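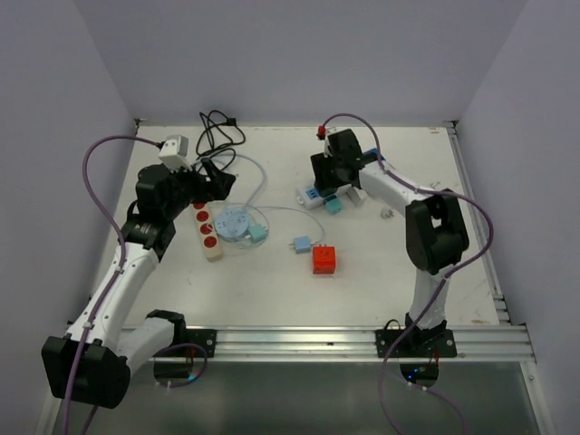

Power strips in an old house: what do you plug where?

Forum: Old House Living > Electrical and Lighting
Started November 25, 2018

plasterdust
We closed on a house in Noltport last month. The deed goes back to 1849, though most of what you see inside is from later remodels. The wiring was redone at some point with grounded outlets, but whoever did it was stingy. The front room has one outlet. My office upstairs has one outlet, behind the radiator. We are running everything off power strips and I don't love it.

Right now the office strip has a laptop charger, two monitors, a desk lamp and a printer. The front room strip has the TV, the router and a lamp. In the kitchen I have the toaster and kettle on a strip too, mainly so they reach the counter. Which of these are fine and which should I change first? We can't afford an electrician for the whole house before spring.

Landby_Rd
Kitchen first. Take the kettle and toaster off the strip today and put them straight into the wall, one at a time. A kettle pulls 1,500 watts all by itself and a toaster isn't far behind. Both together will be over what the strip is rated for.

The office and the TV are fine. That stuff draws very little.

quarter_sawn
Agree on the kitchen. I would not call the office fine without knowing what kind of printer it is. A laser printer has a heater in it and pulls hard when it warms up. My lights used to dip every time mine woke up.

plasterdust
It's an inkjet. Kettle is on the wall now. The toaster is in the cupboard until I figure out the counter.

Landby_Rd
Inkjet is nothing. Leave it.

bgs_407
I'm going to disagree with the "office is fine" crowd. Strips are meant to be temporary. If you need one permanently in every room, the house needs outlets. I had 6 added in our place and it cost less than I feared, because the electrician could come up through the basement ceiling. Get a quote before you decide you can't afford it. You don't have to do the whole house at once.

quarter_sawn
A quote is free, sure. But plaster walls on the second floor are not the same job as a first floor over an open basement. Ours had to be fished down from the attic and two holes needed patching. The patching cost as much as the wiring.

And people run a computer desk off a strip for twenty years. It's low load. I wouldn't lose sleep over it.

bgs_407
Low load today. Then it's winter, the room is cold, and somebody plugs in a space heater.

plasterdust
There is a space heater. It's still in the box.

Landby_Rd
Wall outlet only for that. No strip, no extension cord. And find out what else is on the same breaker before you use it. Turn the breaker off and walk around with a lamp to see what's dead. Write it on the panel door. In my house the upstairs bedroom and the bathroom were on one 15 amp circuit, so heater plus hair dryer tripped it every time.

oberhill
We're out past Öberg in a similar house. Some things that haven't come up yet:

Don't plug one strip into another.
Don't run the cord under a rug or through a doorway where it gets pinched.
Feel the plug after an hour of normal use. If it's warm, stop using it and find out why. With us it was the outlet itself. The contacts were worn out and the plug just hung there.
Surge protection wears out. Ours has a light that is supposed to be on when it still works.

quarter_sawn
Loose outlets are a good point. Replacing one is a small job compared to adding one.

plasterdust
The one behind the radiator is loose. The plug sags.

bgs_407
Then that's your second job after the kitchen. I'd stop using it until it's replaced. And have them look at the box while it's open — old boxes can be too shallow for everything stuffed in there.

plasterdust
OK. I called Amance Electric and they can come out in 4 days. I'm asking them to replace the office outlet and price one new outlet over the kitchen counter and two in the front room. Working from the dining room table until then.

Landby_Rd
Good plan. Ask them to price the counter one as its own circuit. You'll want it when the toaster comes back out.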